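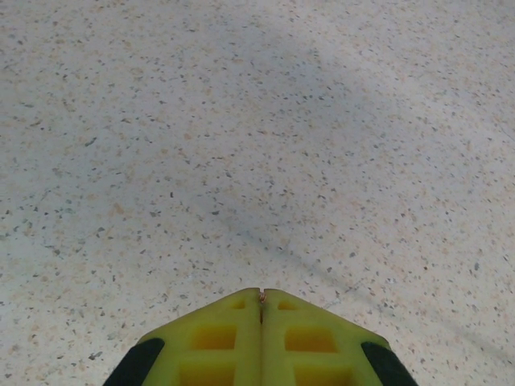

Bundaston Facilities IT - Building Network Support

Ticket 2244
Subject: Label printer on Vorneo print server drops jobs over 15 pages
Status: Resolved, monitoring
Location: Mamthorpe building, ground floor, terrazzo corridor side

Reported problem
Short jobs print normally. Anything longer than 15 pages shows as sent on the workstation, then disappears from the queue. No error on the printer panel. Started in May after the print server was moved to the new subnet.

Log

09:10 Reproduced from two workstations. A 10-page job completes. A 16-page job stops partway and the queue clears itself.

09:35 Restarted the spooler and emptied the spool folder. No change.

09:50 Replaced the patch cable and moved to another wall port. No change. Link is up at full duplex on both ports.

10:20 Printed the same file from a laptop connected straight to the printer. All pages came out. Printer hardware and memory ruled out.

10:45 Checked the server event log. Event 489 is written each time a long job fails - this is the Vorneo code for a closed session. The server is ending the connection while the printer is still busy.

11:15 Compared port settings with the Martens office server, where long jobs work. Idle timeout there is 10 minutes. On ours it is 10 seconds. The field takes either unit and the import from the old server dropped the unit.

11:30 Set timeout to 10 minutes, saved, restarted the service. The 16-page job completed. Repeated from the second workstation with the same result.

Open items
Other queues came over in the same import and need the same check. Do not re-import the old settings file until the unit field is corrected - it will overwrite the fix.

If jobs drop again, note the time and page count and add them to this ticket. Do not open a new one.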